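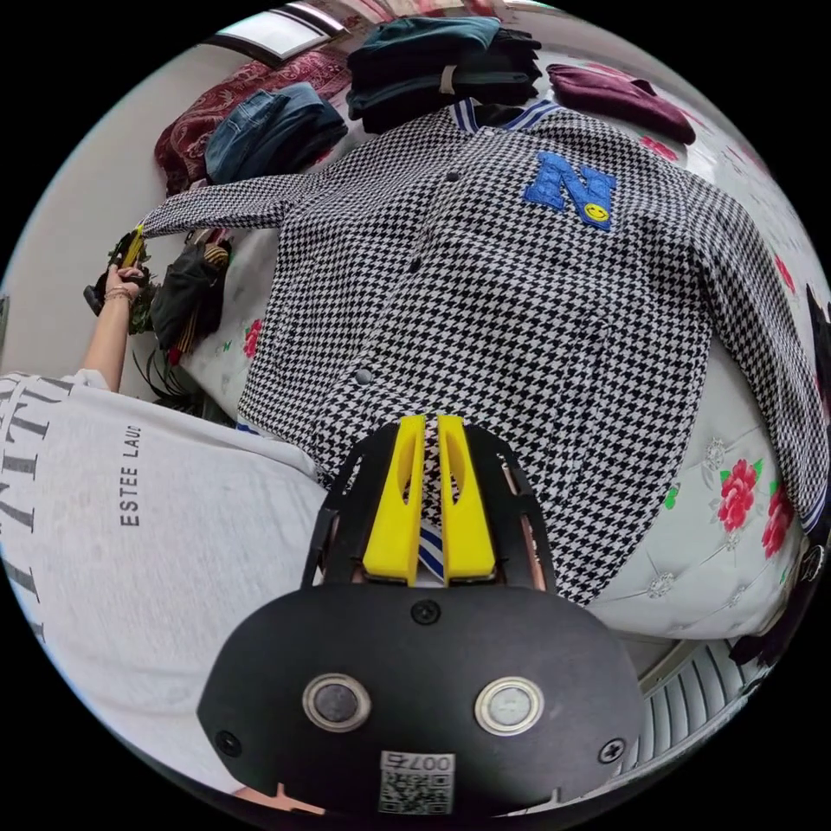
Darf man die Liste in einem eigenen Shop oder Katalog verwenden?
Kommerzielle Nutzung ist frei, Nennung von Gundotari reicht. Bitte im Impressum oder in der Doku, nicht auf jedem Etikett.

Suche im Repository Suchbegriff eingeben Los

Gundotari – Wortliste Kleidung und Stoffmuster (Deutsch)

Stand 19. Juni 2026. Kurzfassung, die lange kommt noch, wenn Nadège ihre Anmerkungen durch hat.

Inhalt: 900 Einträge, je ein Begriff. Kleidungsteile, Verschlüsse, Kragenformen, Muster, Bindungen. Dazu Plural, Genus, Synonyme, Region (falls bekannt) und ein Belegsatz. Keine Marken, keine Größen, keine Preise.

Dateien
begriffe.csv – die Hauptliste, UTF-8, Semikolon als Trenner
synonyme.csv – Paare, immer in beide Richtungen eingetragen
regional.csv – 130 Einträge mit Ortsangabe, überwiegend Süddeutschland und Österreich
AENDERUNGEN.txt – lesen vor dem Update!!

Spalten in begriffe.csv
id; begriff; genus; plural; gruppe; synonym_von; region; beleg; status
status ist "ok", "offen" oder "strittig". Leere Region heißt nicht "überall", heißt nur: niemand hat was eingetragen.

Herkunft
Grundstock aus dem alten Collet-Glossar (Zettelkasten, abgetippt von Évan Bailly und mir). Danach Ergänzungen aus der Änderungsschneiderei, aus Nähkursen und aus Kleinanzeigentexten. Anzeigen nur als Wortquelle, keine Namen, keine Telefonnummern übernommen. Belegsätze sind alle neu geschrieben, nichts kopiert.

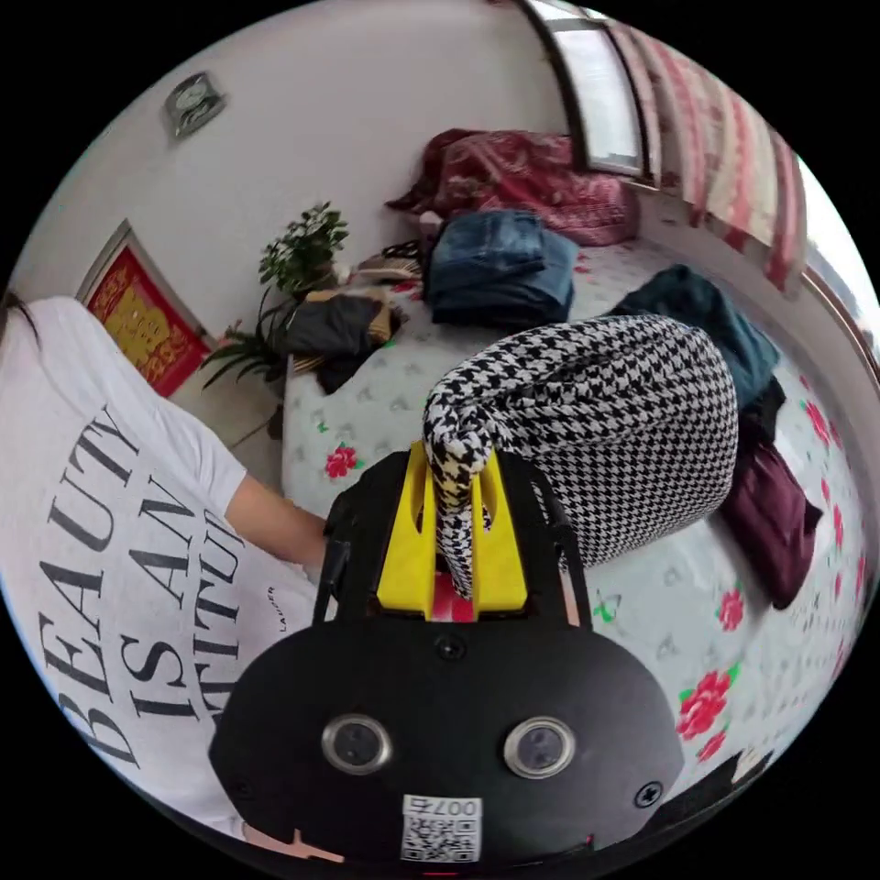 Abgetippt wurde doppelt, dann verglichen. Abweichungen hat Thabiso Adams entschieden, meistens nach Duden, manchmal nach Bauchgefühl. Letztere stehen auf "strittig".

Strittige Fälle
69 Stück, Liste hängt in AENDERUNGEN.txt ganz unten. Dauerbrenner:
Hahnentritt / Pepita – getrennt geführt. Pepita ist das kleine Karo ohne die Zacken. In Anzeigen geht das völlig durcheinander, deshalb gibt es ein Feld "oft_verwechselt" ab Version 2.
Blouson / Collegejacke / Collegeblouson – drei Einträge, gegenseitig verlinkt. Wer nur einen will, filtert auf synonym_von leer.
Bündchen / Strickbund – zusammengelegt. War ein Fehler, wird rückgängig gemacht.
Druckknopf – die Austriazismen fehlen noch fast komplett. Wer was weiß, bitte melden.
Chenille – Garn oder Stoff? Aktuell beides, zwei ids.

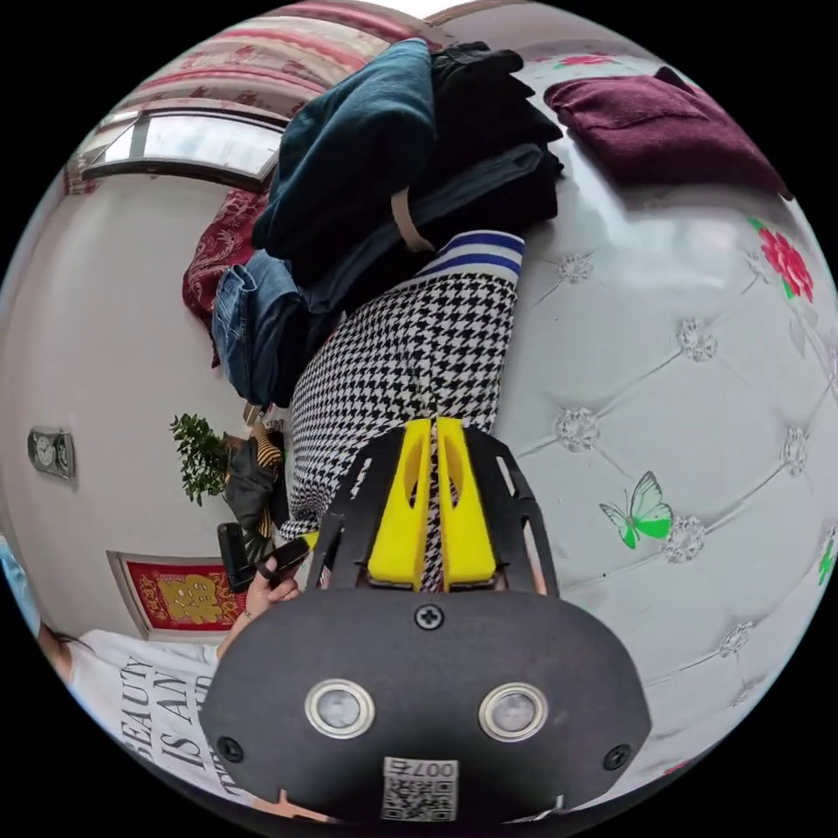

Einlesen
Excel auf keinen Fall per Doppelklick, zerschießt die Umlaute. Über "Daten importieren" gehen und UTF-8 wählen. Zilbridge liest die Datei direkt, Endard nur mit Komma als Trenner, also vorher umwandeln. Die ids sind Text und keine Zahlen, führende Nullen müssen bleiben. Wer die wegwirft, kriegt die Synonyme nicht mehr zugeordnet.

Bekannte Lücken
Kinderkleidung dünn. Arbeitskleidung sehr dünn. Trachten absichtlich draussen, eigenes Thema. Schweizer Formen fast nur vom Hörensagen, deshalb Status "offen". Plural bei Stoffnamen ist wacklig, "die Tweeds" steht drin, "die Loden" auch, gefällt nicht jedem.
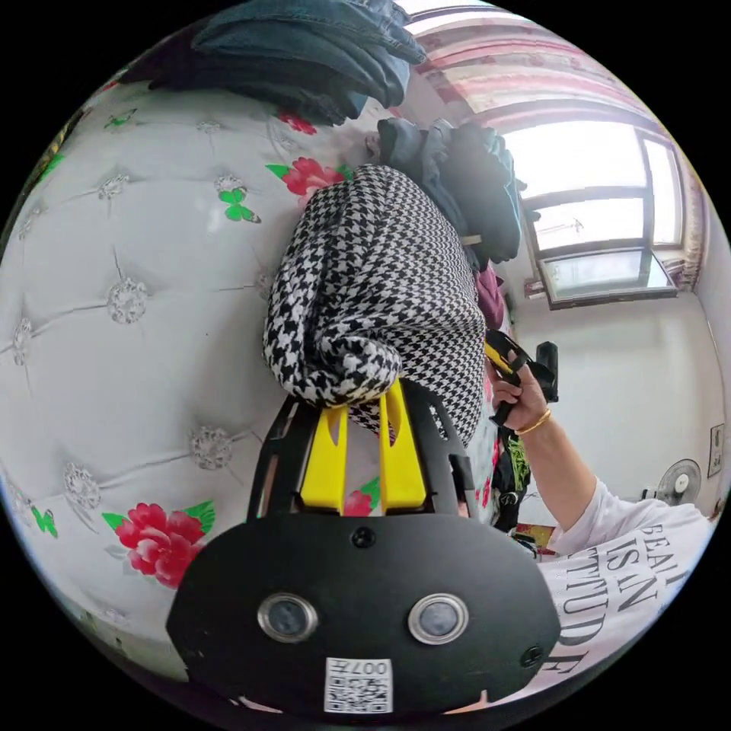
Genus bei Lehnwörtern ebenfalls prüfen, vor allem "der/das Cardigan". Wir haben den Artikel genommen, der öfter belegt war, der andere steht im Synonymfeld – unsauber, ich weis.

Mitmachen
Änderungen als Zeile schicken, nicht als ganze Datei. Immer mit Belegsatz. Neue Muster bitte an Dilani Dissanayake, Verschlüsse und Kragen an mich. Nächste Durchsicht im März.

Faustine Joly

Kommentare (3)

strickliesl_ub
Bei uns heißt der Druckknopf Druckerl, kann gern rein. Beleg schick ich per Mail.

M. T.
synonyme.csv hat am Ende eine Leerzeile, mein Import bricht da ab. Sonst top, danke!

Évan Bailly
@M. T. ist raus, bitte neu laden.

Kontakt: über das Formular | © Gundotari | Nach oben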